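Readers wanted, middle grade historical fiction

Indcombe Books is looking for kids 9 to 13 to read a new novel before it goes to print. Story of two sisters who leave the mill town of Umdale in winter, on foot. 265 pages, short chapters.
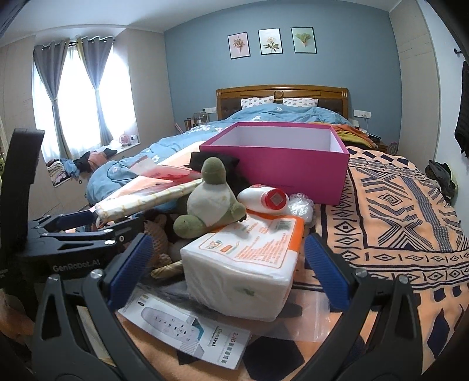 You get a free copy, yours to keep. We get 200 words back, more if you like. Where did it drag, which parts were scary, did you beleive the ending. Parents can type it up, spelling doesnt matter.

Sign up by Thu 1 October, at the Indcombe front desk or by mail. Put "Umdale reader" on the envelope.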